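Cesteck and Drindari extend joint robot learning program at Miltham

MILTHAM, June – Cesteck and its research partner Drindari today announced a second stage of their program to gather training examples for robot arms that sort and put away small household and office items.

Operators at the Miltham site have recorded 1653 demonstrations to date, covering 132 everyday objects. In each one, a person guides the arm through a complete task, and the learning system later studies the recorded movements.
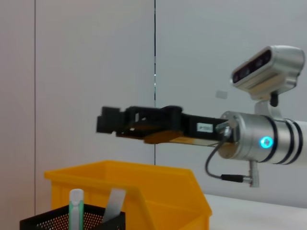 The second stage will run for 11 months and will add two workstations. It will place greater weight on failed and corrected attempts, which were left out of the first collection.

"A system that has only been shown perfect work does not learn how to recover," said Mareike Hinrichs, Program Director at Cesteck. "We asked our operators to keep their mistakes."

Ruwan Karunaratne, Head of Data at Drindari, said every recording would be reviewed and labelled before release to program partners.

Media enquiries: Cesteck Communications, Kohlhase Building, Miltham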